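# Skincare subscription took payment after I cancelled - worth chasing?

**prudov_64**

I signed up for the Jina monthly skincare box in July on a "first box half price" offer. Cancelled after 2 boxes, got the email, and they have still taken another payment. The reply says I missed the cut-off, which I can't find anywhere in the terms. Has anyone really had money back from this lot, or is "our team will look into it" as far as it goes?

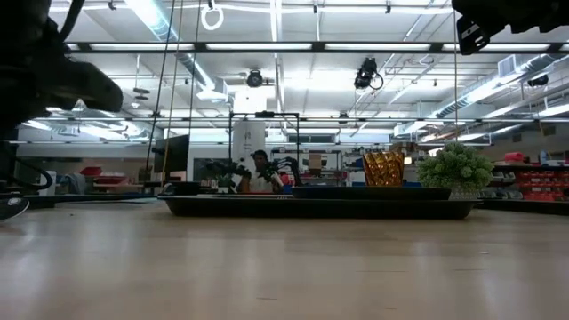
## Replies

**Despina Jitaru**

I'd be wary of waiting for their team. Send one short email with the date you cancelled, attach the confirmation and ask for a refund by a set day. If nothing comes, go to your bank and stop the card payment there. Deleting the account with Jina doesn't do that, whatever the help page hints.

Also check whether the box has been posted. Keep it sealed if it turns up - once you've opened the serum they'll argue you accepted it.

**sitel403**

just ring them

**M. Pavlović**

Ringing got me a voucher, and I don't count that as a refund. The bank sorted mine. I'd ignore the 2,148 glowing reviews on their site too, as I never saw a bad one get published, mine included. 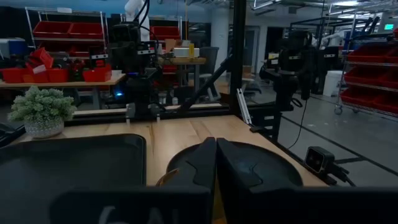

*Black tray and round plate on the wooden table, plant at the back corner*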